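Brimusden Community Kitchen
Progress report to the Stekton Fund, April 26, 2025

We are so pleased with how this spring has gone! Since our November report, 237 people have come to at least one cooking class, and 9 of them have signed up to train as class leaders. The evening group filled up first (we had worried it would be the hard one), and Hanan Salameh has opened a second session to take in the waiting list.

Ruba Azar finished the recipe booklet in March. It covers soups, slaws and simple baking, all priced for a family of four, and we printed 276 copies. Most are already gone, and people keep writing their own changes in the margins and bringing them back to show us, which we love.

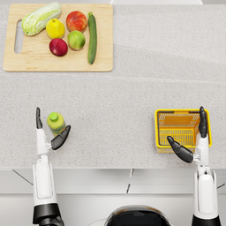

Fruit and vegetables on a cutting board: napa cabbage, lemon, apples and cucumber.

Spending is on track. The new oven cost a little less than planned, and with your approval we would like to move the difference to bus fares, which came up again and again in our feedback forms. Rania Hijazi has attached the full figures.

Two things are still open. The lease on the Peng Street room runs out this summer, and Fahad Malik is talking with the landlord about a longer one. We also need a second freezer before the fall classes start.

Jihad Issa
Program Manager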